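Recording examples for the Kistum grid task: frequently asked questions
Last updated 17/02/2021

What counts as one example?
One pick and one place. The arm starts at the home pose, closes on the block, sets it down on a square, and returns. Anything else is discarded at export.

How many examples do we have?
The current set holds 234 recordings. Of these, 192 passed review and went into training. The rest had dropped joint readings or a late stop.

Why do the labels around the grid face different ways?
They are for the operators and are not used as model input. The target square is stored in the log — the cards only help whoever is resetting the table.
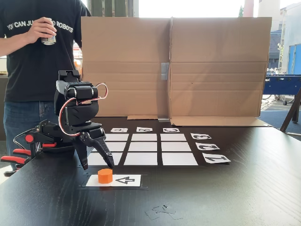 Gripper open over the orange block at card 4, with the nine-square grid behind.

Can I move the cardboard screen?
No. Moving it changes the background, and earlier recordings will no longer match. If it has shifted, tell Anayeli Sandoval before you record.

How long is a session?
Record for no more than 2 hours, then let the servos rest. Check the table clamps before starting again.

Where do the files go?
To the Nadport share, in the folder for your station. Macario Sandoval reviews new uploads and marks each one keep or drop. Uploads with fewer than 5 recordings are held until the next batch.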